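Riltberg
@riltberg · 7/30/24

Abro hilo, que llevo todo el día queriendo contar esto: enseñar a un robot a ordenar una mesa CON TUS PROPIAS MANOS es de las cosas más divertidas que he hecho en un trabajo. Y de las más cansadas. Vamos 🧵

Para quien llegue de nuevas: no programamos los movimientos. Una persona maneja los brazos a distancia, hace la tarea entera, y todo queda grabado (cámaras, articulaciones, apertura de la pinza). Cada intento completo es una demostración. Luego el modelo aprende de ese montón de intentos.

El proyecto se llama Soterlow y hoy hemos pasado de las 1501 demostraciones. ¡1501! En marzo me parecía una cifra de ciencia ficción, os lo juro.

La tarea suena tontísima: coger una cosa de la mesa y dejarla en un recipiente. Cuchara, sopa de fideos, lata, lo que toque. Un crío lo hace sin mirar. Yo, mi primer día con los mandos, tardé 25 minutos en conseguir una toma que se pudiera guardar.

¿Qué es lo difícil? Que no notas nada en los dedos. Cierras la pinza y no hay presión, ni peso, ni ese tironcito que te avisa de que se te escapa. Todo lo haces con los ojos. Al cabo de unas semanas juras que "sientes" el plástico, y es mentira, pero una mentira muy útil.

Y los sobres de fideos... ay, los sobres de fideos. Mi enemigo y mi objeto favorito a la vez. Brillan, se arrugan, cambian de forma según por dónde los cojas. Las cámaras los ven distintos cada vez que los mueves un dedo. Por eso mismo nos encantan: si el modelo se entiende con un sobre arrugado, una caja le parece un regalo.

Van tres de la mesa, cada una desde una cámara distinta: 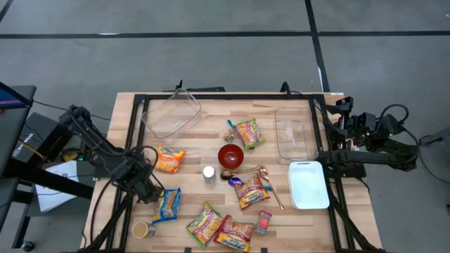
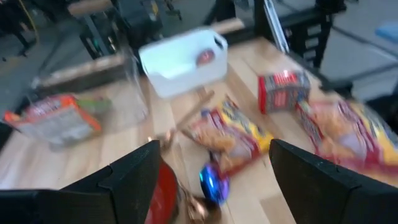
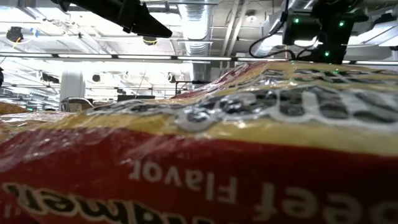
Sigo, que me enrollo. Lo que más me ha cambiado la cabeza es lo de la lentitud. Al principio todo el mundo quiere ir rápido y lucirse. Error. Si vas a tirones, el modelo aprende tirones. Si dudas encima del objeto, aprende a dudar (esto lo hemos visto clarísimo y da un poco de vergüenza ajena, o propia, según de quién fuera la toma).

Mi rutina ahora: acercarme desde arriba, parar un instante, bajar recto, cerrar, subir. Siempre la misma cadencia. Parezco un metrónomo con auriculares.

Otra cosa que aprendimos tarde: ¡los fallos también se guardan! Se me resbala la cuchara, la vuelvo a coger, y esa toma vale. Antes las borrábamos todas, perfeccionistas que éramos. Ahora tenemos 565 con alguna recuperación dentro y son las que repaso con más cariño.

Con dos brazos la cosa se complica de una forma preciosa. Tu mano izquierda descubre que nunca ha hecho nada sola en su vida. La mía se quedaba quieta, en el aire, esperando órdenes. Me puse ejercicios: una tarde entera usando solo la izquierda. Qué risa y qué agujetas en el antebrazo.

Los mandos son unos Dirlow, por si alguien pregunta (siempre preguntáis). Le cambiamos el muelle del gatillo por uno más blando y la diferencia es enorme para cerrar despacito. Del software de grabación Abeysekara hablo otro día, que da para hilo propio y tengo opiniones.

Consejos sueltos si vais a empezar con teleoperación:
– Cambiad las cosas de sitio entre toma y toma, aunque dé pereza
– Turnos de 2 horas como mucho, luego los ojos ya no miden bien la profundidad
– Mirad vuestras propias tomas al día siguiente, con café
– Cortaos las ganas de corregir en el último centímetro

Me preguntaban ayer si no es aburrido repetir lo mismo tantas veces. ¡Pues no! Tiene algo de aprender un instrumento. Hay días que sale todo redondo y te levantas de la silla como si hubieras tocado en un teatro, y lo que has hecho es mover una cuchara.

Lo siguiente es soltar los mandos y dejar que el modelo lo intente con objetos que no ha visto en ninguna toma. Nervios. Muchos. Iré contando por aquí, también cuando salga fatal.

Si alguien ha trabajado con bolsas transparentes o con cosas muy brillantes y tiene trucos de iluminación, que me escriba, por favor, ¡os leo a todos!

Imprimir hilo | Enviar por correo electrónico

Usamos cookies para recordar tus preferencias. Si sigues navegando, aceptas su uso. Aceptar | Configurar

© 2024 Riltberg · Contacto · Volver arriba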